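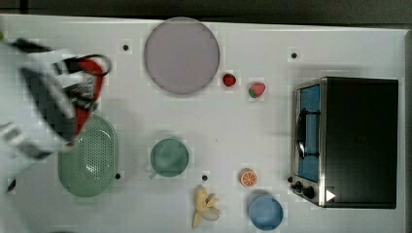 A green colander, the hardest-working thing in any kitchen.

I gave up on dried pasta for a month this August and I'm still finding flour in my cardigan pockets. It started with Settimio Barbieri, who runs evening classes above the bakery in Flendside and has been making the stuff since he was tall enough to see over the table. I'd gone along to write a few hundred words about flour. I came home with a rolling pin the length of my arm and a slightly alarming level of enthusiasm.

His first rule is that you don't need a machine. I own a machine (a Gorine, bought in a sale, used twice, rusting gently behind the slow cooker) so I was delighted to hear it. You tip your flour straight on to the worktop, make a well, crack in the eggs and get going with a fork. Mine burst its banks straight away and egg went down the front of the cupboard. Settimio just scooped it back in with the side of his hand and carried on talking about his aunt.

Kneading is the bit people dread, and I get it, my shoulders were grumbling after five minutes. Keep going! There's a point when the dough stops fighting you and goes smooth, like an earlobe, and it's a lovely moment. Then wrap it up and leave it alone for half an hour. I used mine to ring my sister, who wanted to know why I was breathing so heavily.

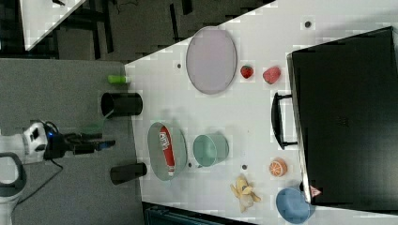
Rolling is where I've had my worst evenings. I wanted to see my hand through the sheet, as Settimio can, and for the first week I could barely see daylight through it. The trick, he told me, is to keep turning the dough and push outwards from the middle, with hardly any flour on the board. Too much and the sheet slides about like a toddler on a polished floor. I've now got mine thin enough for tagliatelle, though my ravioli still have the thick, chewy edges of something you'd use to resole a boot.

Then there's the money question. A bag of Grecu flour, which is what we used in class, costs me more than a week's worth of supermarket spaghetti, and that's before the eggs. I did sit down one night and try to work out what I was saving, and the answer was nothing at all. I've decided it comes out of the entertainment budget. The class itself was £68 for two evenings, with supper, and I've spent more than that on a bad night at the theatre.

As for sauce, keep it plain. Butter and sage if you've got a pot of sage on the sill, or tomatoes cooked down slowly with an onion. My neighbours at number 322 had the lemon and courgette version and asked for the leftovers, so I'll be making that again. Fresh pasta cooks in a couple of minutes, so have everyone sitting down before it goes in the water, and save a mugful of that water before you drain. I forgot three nights running and had to loosen the sauce from the kettle, and it was never quite as silky.

I'm back on the dried stuff for weeknights now. But I've kept Sundays for the rolling pin, and Settimio has promised to show me tortellini when the autumn classes start. I've bought a bigger apron.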